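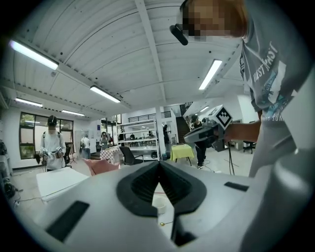

Pale floor, and a small white something on it.

Vusex place names, a tidy-up

G'day, and thanks for grabbing this. It's a list of 3,887 locality names I typed up from old council rate books, mostly on Wednesday nights with a cuppa going cold next to the keyboard. My mate Taha Zaki did the second pass and caught heaps of my typos (sorry, Taha!).

What you get
names.csv has one row per name, with the spelling as written, my modern guess, and the page.
odd.csv has 21 entries I couldn't read. If you know your copperplate, please have a crack!

Columns
raw: exactly what the clerk wrote, blots and all
modern: my best go at the current spelling
page: page number in the rate book
sure: y or n, and I was pretty stingy with the y

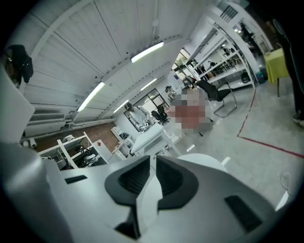 White walls, with the sloping ceiling and its beams.

Known grumbles
Drelitz turns up under 2 spellings and I've kept both. Brandão lost its tilde in the first release. It's back now, but open the file as UTF-8 or you'll get rubbish characters. Dirik Creek and Dirik might be the same spot, I keep changing my mind. Some 200 rows have no page number, as I didn't start writing them down until February.

Licence
CC BY. Use it for maps, family history, whatever you fancy. If you fix a spelling, send me the row and the page you checked it against and I'll pop it in the next version.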